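From: Natanael Miranda
To: packing list
Date: Sep 1, 2023
Subject: Re: Divider trays for the sample packets

On the trays, Wakana Tsuchiya wrote:

> We are down to the last of the plastic bins at the Grulthorpe office and
> I have to put in an order before the end of the week. Before I do, does
> anyone have a view on the cardboard divider trays Rallar sells? They cost
> a lot less, and they come flat, so we could keep a stack behind the door.
> My worry is that the foil packets are thin and will slide down and lie
> on top of each other, and then whoever is filling orders has to dig.
> The other worry is that cardboard won't last. Minoru says he used
> something similar in May and went back to bins, but he didn't say why.
>
> Also, do we still want one tray per product, or is it better to mix?
>
> Wakana

Wakana,

I've been using the Rallar trays for the tea sample packets for a few months now, so I can answer most of this. I would order them, but order the narrow-slot version. The wide one is what Minoru had, and I think that explains why he gave up on it. Minoru, correct me if I have that wrong.

The wide tray was cut for small boxes. A foil packet in one of those slots leans, then the next one leans on it, and by the time you have a few in there they have all gone flat at the bottom. You end up with the same pile you had in the bin, with walls around it. In the narrow tray the partitions are close enough together that a packet has something to rest against.
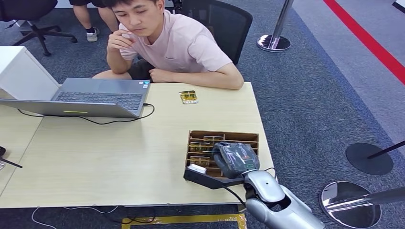 Packets go in on their short end, front face toward you, and you fill from the back row forward. If you start at the front you have to reach over what is already standing there, and your sleeve takes a couple with it. Keep the tray at the near edge of the table and the laptop with the order sheet off to the left, so the cable has somewhere to lie that isn't under the tray. With four of the gold packets standing one behind another in the rows and one more still lying on the table, you can see at a glance what has been put in its place and what hasn't, and that was never true of the bin. I don't put a second packet in a slot even if it fits. The foil catches on the one behind it and they come out together.

On how long they last: the outside walls are fine. The partitions wear at the notches where they cross, and after that they start to lift out when you pull a packet. I got 3 months out of the first tray with fairly heavy use. A strip of paper tape over the notches before you start using it helps a lot. Don't use the clear tape, it lets go of the cardboard in the heat and then the packets stick to it. I lost an afternoon to cleaning that up.

They also don't like being carried full. The bottom is folded and not glued, so if you pick one up by the ends it sags in the middle. Put a hand flat underneath or slide it onto a board. Haruto has been setting his on the lid of an old Pikix carton and that works well enough that I copied him.

As for one product per tray or mixed, I would mix them, but by row. One row for each blend, with the label on the partition and not on the outside of the tray. We tried labels on the outside and they were facing the wrong way as soon as somebody turned the tray around to fill it from the other side of the table. Leave one compartment at the front free for the odd things that need to travel with the order. If you don't set one aside, those end up in with the packets and get missed.

The Fujimoto packets are a separate problem. They are taller and have the hanging tab at the top, and in the narrow tray they stick up past the partitions and tip forward. Folding the tab down isn't an option because the shops want it flat. I would keep those in the last of the plastic bins for now and not spend money on anything new until we know whether we are carrying them next year. Patricio was supposed to hear back about that.

For quantities, we go through roughly 500 packets in a normal month at this end and I have never needed more than four trays open at once. You pack more mixed orders than we do, so you may want a few extra. Rallar sells them in bundles of 20 and won't split a bundle, so one bundle between the two offices would be plenty. If you put the order in under your account I'll come by and pick up my share, and you can charge it to the shipping line like we did with the mailers.

Two things to check when they arrive. Make sure they sent the narrow partitions, as the flat packs look the same from the outside and the item numbers differ by one digit. And open one up and put it together before you sign for the rest. Our last lot had a batch where the slots were cut too shallow and the dividers wouldn't sit down all the way. Rallar replaced them without any argument but it took a while.

I have one unused tray on the shelf here if you want to try it before ordering. I can leave it at the front desk tomorrow morning, already taped.

Minoru, if you still have the wide ones and don't want them, I could use them for the sample jars.

Natanael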